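Semetti wrist camera kit, reviewed after 1,167 episodes

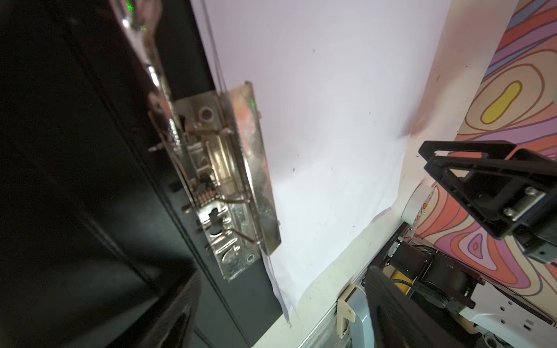 I bought the Semetti to record office tasks for a learning system, starting with filing. Setup took 40 minutes. The view is wide enough to keep both gripper fingers in shot along with the paper and the lever-arch mechanism, and even the coiled spring beside the rings is clear. Shiny metal is the weak point, as glare on the lever washes out detail.

The recording software dropped frames in 220 episodes until Dinesh Iyer at Bunside told me to change the USB port. No trouble since. The mount screws need tightening every morning.

Four out of five. I would buy a second.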